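Keep the Clear Box Dull

My mother kept bandages in a cookie tin on top of the refrigerator. You had to climb on a chair to reach it, which is a poor idea when you are already bleeding. I took the tin with me when I moved out and used it for years, and I now think it was a mistake from start to finish.

A home first aid kit should live in a clear box. It should have a lid that closes with latches, it should have dividers inside, and it should stay on a surface where a grown person can reach it standing up. I hold this opinion more firmly than I hold most opinions about housekeeping.

The usual objection is that a clear box is ugly. It is, a little. You can see everything in it, including the mess you made the last time you needed something in a hurry. But an opaque kit keeps the same mess and keeps it secret. Last October I opened my old tin and found one roll of tape with no tape left on it and 60 cotton swabs. I had walked past that tin every day believing I was prepared.

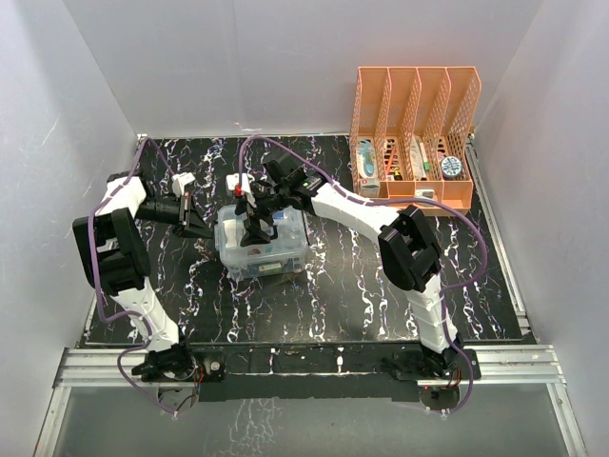 Izzati Pattinasarany wrote to tell me that I was wrong about this, and that a box you can see into is a box that children want to open. She keeps hers in a closet, in a red bag, and says her family has never once failed to find it. I take the point about children. Medicine goes up high and locked, in my house as in hers, and none of what I say covers pills. For gauze and adhesive strips I would still leave the box out.

My other quarrel is with the ready-made kit. I bought one at Jugah, the discount store near the bus station, and it came packed so tightly that I could never get it shut again after the first use. Every item had its own loop of elastic. It looked fine as long as it stayed zipped. I took it apart at the kitchen table and moved the contents into a box with sections, and it took less time than finding the scissors had.

Small flat packets are the real trouble in any kit. They slide under things and they crumple. Stood on end in a narrow section they behave much better, and you can flip through them like cards in a file. Rolls can lie down. Anything long gets the longest section, and if it doesn't fit, it goes somewhere else in the house.

I would also keep the kit near the household papers -- the insurance card, the clinic number, the list of who is allergic to what. A desk organizer with a few upright slots does this well. When my neighbor Hagos Wako cut his hand on a can lid, the bandage took a moment and the insurance card took most of the evening.

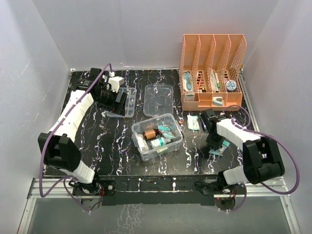

What to leave out

Most kits are too big. Mine has five kinds of things in it, and two of those I have never used. I leave out the foil blanket, the whistle and the booklet. I leave out tweezers too, as the good pair always ends up in the bathroom anyway.

Keep things in their wrappers. I know people who unwrap gauze to save room, and Tirta Kusuma does it to this day in spite of everything I have said to him. A wrapper takes up very little space. It keeps the gauze clean, and it often has the size printed on it, so you don't have to unroll anything to learn that it's too narrow.

Leave some room, too. A section with one packet in it looks wasteful, but you can get two fingers in and take the packet out. Fill it to the top and you will be digging.

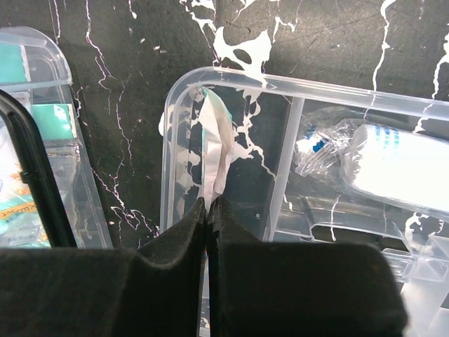

Who refills it

I go through ours four times a year, when I change the furnace filter. Whoever takes the last of something is supposed to write it on the grocery list. My family does this less than half the time, and with a clear box I can at least see it from across the room and buy more strips on the way home.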